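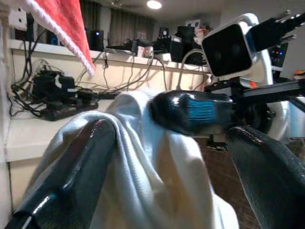 Zidanis wrote under the last post that 30 episodes of a new task ought to be enough to see whether the policy is going anywhere, and that everything past that is me putting off the training run. The comment went on to say that a bad result early costs less than a good data set late.

I thought about that for a few days. I mostly agree, but I kept recording anyway, and I want to put down why, plus a few notes on how the two-arm cloth and brush task is going.

As of 27 September 2024 I have 352 episodes on disk. Of those, 100 are ones I would keep without looking at them twice. The rest are a mix. Some have a long pause in the middle where I was working out how to get the second arm in past the first. Some are fine except that the cloth slipped and I grabbed it again, and I still haven't decided if those count as bad. A policy that has never seen a slip won't know what to do with one. A policy that has seen too many might learn to drop the cloth on purpose. I've tagged them and left them in a separate folder for now.

The job is one arm pinching a white cloth while the other brings a brush to it. I picked it because neither half works alone. If the holding arm is too low, the brush just pushes the fabric away. If it holds too tight near the top, there is no room left for the bristles. I can feel that through the leader arms after a while, but I couldn't write it down as a rule, so it seemed like a fair thing to learn from examples.

Cloth is hard in a boring way. It never starts in the same shape. With the block task I did in the spring (the Votley set, for anyone who has been reading that long) I could put the block on a tape mark and be done. Now I shake the cloth out and drop it between episodes, and I try not to arrange it. I do arrange it, a little, when I'm tired. You can spot those episodes when you play them back in order, because the first grasp lands in nearly the same place every time.

I changed 3 things this week:

Shorter sessions. I stop when my grasps start looking alike.

Wrist views checked before every session. I lost most of an evening to a stream that had frozen on its first image.

No more fixing labels by hand. The Skorov script writes the success flag when I press the pedal, and if I press it wrong I throw the episode out.

The last one hurt a bit, but going back over old flags was taking longer than recording new episodes.

So, Zidanis, I'll meet you partway. I'm starting a run tonight on the 100 clean ones - no slips, no long pauses - and a second run on everything when that finishes. Loss curves and a couple of rollouts will go in the next post.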